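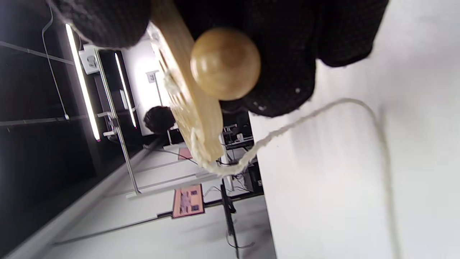
6 min read

Nolholm Knob Board
by Drilik
$96, cord included
In stock
Updated 2024-06-21

I make a lot of things out of wood, and most of them get an "oh, nice" and are put back on the shelf. This one gets picked up and held. I think it's the knob! It's round and smooth and polished to a honey color, it fills your palm, and people just stand there at the market turning the board over while they talk to me about something else. So I've stopped apologizing for how long I spend sanding them.

The Nolholm is a pale wooden board with a knob on its face, a row of small holes along its length and a cream braided cord that threads through the holes. You tie it up wherever you've got something to tie it to (a rail, a hook, the post at the end of a bunk bed) and hang your knits on it. Sweaters, scarves, the big black cardigan you live in from the first cold morning on. I wanted something soft-edged for wool, because I'd ruined the necks of too many good sweaters on metal hooks, and I wanted it to come with me when I moved, which I was doing rather a lot at the time.

You can also use it lying flat on a table as a place to keep a project together. Tincuța Roman, who knits all the samples for our stall, wraps her work around the board and loops the cord over the knob, and off it goes into her bag. I never designed it for that. I did round the corners a little more once I saw her doing it, though.

What you get

Board with knob, finished and ready to use
One length of cream braided cord, 200 cm
A spare cord in the same length
A folded card with the two knots I use

Details

Board: solid wood, pale tan, light finish
Knob: solid wood, polished, honey-colored
Weight with cord: 932 g
Color options: just the one
Made by: me, at the Dremosden workshop
Guarantee: 2 years on the board and knob (cords wear out, that's why there's a spare)

About the wood

The board and the knob are meant to be different colors. I get asked every month if the knob will fade to match, and no, it stays darker, it starts out darker and it gets more polish. The board will warm up a bit if it lives in a sunny room. Grain varies from one to the next and I don't pick and choose when I pack orders, so if you're after a very quiet board or a very stripy one, write it in the order notes and I'll have a look through the stack.

About the cord

It's braided, it's cream, and it goes fuzzy. I'd rather say so here than have you find out in a week. The first place you'll see it is close to the board where it rubs on the holes, and the fibers lift there and look a bit like a kitten has been at them. You can trim the fluff with small scissors if it bothers you. I leave mine alone. If the cord itself starts to get thin, swap it for the spare – five minutes, and the card shows you which way round to go.

I tried a slicker cord in April, a tight synthetic one that Voicu sent me on a big reel. It stayed beautifully neat and it would not hold a knot to save its life. The rest of that reel is now holding up my tomatoes.

How to thread it

Lay the board on a table with the knob facing up. Wrap a little tape around one end of the cord, which makes a stiff tip, and start at the hole nearest the knob. Go down through the first, up through the next, and carry on like that to the bottom end of the board. Leave plenty of slack coming off the end, more than you think you want. Tug each stretch snug before you move along, or you'll be chasing the loose bit all the way back up. Then tie your loop, hang it, put a bit of weight on it with your hand and check the knot again.

A thing I get wrong myself about half the time: the loop needs to be tied before the cardigan goes on. Once there's a heap of heavy knitting on the board you can't see the holes anymore.

Hanging heavy knits

Fold the thing in half over the board and let the knob take the collar or the top of a sleeve. Big stretchy stitches do best folded twice, so the weight sits along the board and doesn't all pull from one spot. Please don't hang soaking wet wool on it. Squeeze it out in a towel and dry it flat first, and let the Nolholm have it afterward for airing.

Dark knits and lint – I know. Black wool picks up every white speck in the house, and you'll be shocked by what shows up on it under a bright workshop light. A wooden board can't help you there. I keep a lint brush tied to the loose end of my cord, which looks silly and works fine.

Care

Wipe the board with a barely damp cloth and dry it straight away. The knob likes a rub with a dry one now and then. No soaking, no dishwasher (someone asked!), and no spray polish, it comes off on pale sweaters. The cord can be hand washed in cool water if you take it out first. Let it dry fully before it goes back through the holes.

Questions I get a lot

Can I have it without the cord?
Yes. Same price, I'm afraid, as the drilling is most of the work. But I'll put in a scarf-sized square of polishing cloth.

Is there a version with two knobs?
I made a few and they caught on everything. Maybe one day.

Will it hold a winter coat?
A light one. For a proper heavy coat use something screwed to the wall.

Do you do left-handed ones?
It's the same both ways round, just turn the board over and thread from the other end.

From people who own one

"Mine has been on the back of the studio door all winter and has had far too much wool on it. The knob is still as smooth as when it came. I replaced the cord once, and did it wrong, and then did it right." – Ruxandra Dumitrescu

"Bought it for my sister, kept it, bought another one for my sister."

Shipping and returns

I pack on Tuesdays, so an order that comes in after lunch on a Tuesday has to wait for the next round. It travels in a flat cardboard box with the knob in its own little cutout. If it arrives with a dent or a loose knob, send me a message with your order name and I'll send another, and you needn't post the first one back. If you've simply changed your mind, you have thirty days, and I only ask that the cord hasn't been cut.

Spare cords are listed separately under Drilik Bits and Pieces, along with the polishing cloths.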